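Gostmont Automation Notes
Home | Checklists | Field Notes | Contact
Filed under: Data Collection, Safety
March, by the Zandholm station crew

Pre-Session Checklist: Tabletop Pick Recording, Cabinet Station
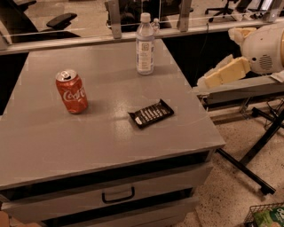 Please go through every line before the first recording, even if you ran the station yesterday and feel sure nothing has moved (we have all felt sure!).

1. Stop button reachable from the operator's chair – OK
Pressed and reset 3 times. It feels a little stiff, so be firm with it.

2. Drinks closed – OK
Caps screwed on, cans unopened. A spill over a drawer cabinet is a miserable way to spend an afternoon, so bring a fresh can if you have any doubt.

3. Items spaced apart – OK
Leave room for the fingers on both sides. Do vary the layout between takes, though, or the model learns our habits along with the task.

4. Drawers shut – OK

5. Cables clear of feet and moving joints – RECHECK
Fine at the start, but walk over and look again at the halfway break.

6. Glare on the top – NOTED
We keep these takes and tag them "glare". Kołodziej wants them in the set, and so do we.

7. Walkway clear – OK
Ask kindly, and folks will nearly always go the long way.

8. Episode counter – OK
Starts at 501. Goal is around 100 good takes, with a rest after every 2 batches.

Still open: the spare finger pads from Gallent haven't come in. Please go easy on the ones we have.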